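Nalora Opens Textile Testing Service in Dirnden

DIRNDEN, May 13, 2022. Nalora, a supplier of laundry chemicals for hotels and clinics, has opened a wash and colorfastness testing service at its Dirnden site. The service accepts finished garments and cut fabric. It was set up under the working title Brosura and has been taking trial orders from March onward.

Each order is washed for 16 cycles at 60 degrees Celsius, then checked for dye loss, shrinkage and seam twist. The unit has capacity for 4000 items a year.

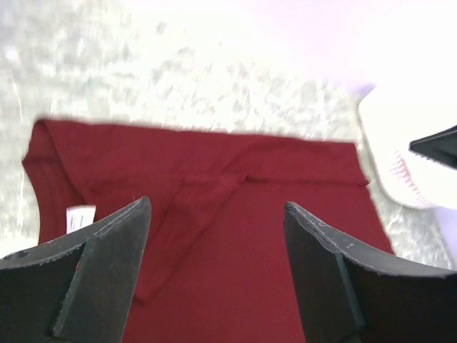
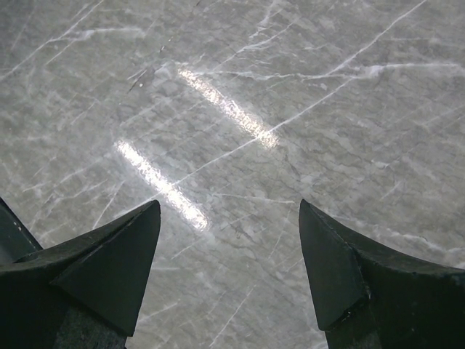
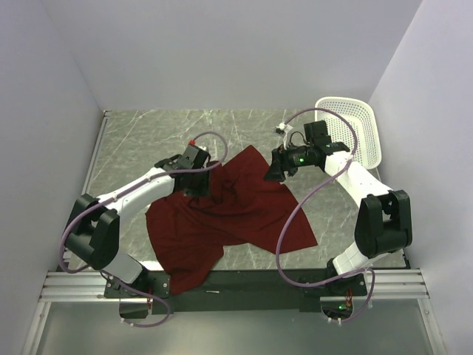
Dye loss is graded against an unwashed piece from the same roll. Grading is done under fixed lighting, with the fabric laid flat. Deep shades, such as the dark red of the cloth on the marble-patterned surface, are graded at the folds as well as on the flat areas, and any color transfer to adjacent white fabric is reported separately. Shrinkage is given as a percentage of length and width.

Reports are issued in roughly 16 working days. Customers of the Chmielewska linen rental group may place orders through their existing accounts. Other customers should request a sample form before sending goods. Tested items are returned on request.

Contact: Nalora press office, Dirnden | © Nalora | Back to top
Last updated: May 2022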